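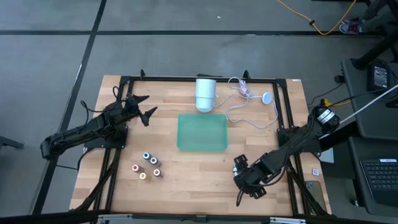 Small bottles and a charger-like puck on a butcher-block top, how do you keep it tidy?

Posted by Imbridge27 on 10/16/22

I have a light butcher-block top that I use as a work table. What lives on it is a few small bottles with different colored caps, a round white puck that looks like a charger for my phone, and a translucent green tray that I never put anything in. The charger cable ends up in loops across the wood. Should the bottles go in the tray, or the charger? I don't want to drill into the top.

Razia Kazmi
Bottles in the tray. If one leaks you rinse the tray, and the wood doesn't get a ring. Stand them up with the caps on tight and write the contents on the caps, if the colors don't already tell you. For the cable, fold the extra length back and forth, put a twist tie on it and leave only enough to reach where you set the phone down. Keep the charger on the opposite side from the bottles.

Pakzad
oil the top too, mine stained

Standbridge
I'd go along with Razia on the tray. Stick-on cable clips work without drilling, but they didn't hold on my top until the oil had soaked in for a few days and I wiped the spot with rubbing alcohol. Put them under the edge where they don't show. I got a bag of 32 and have used four.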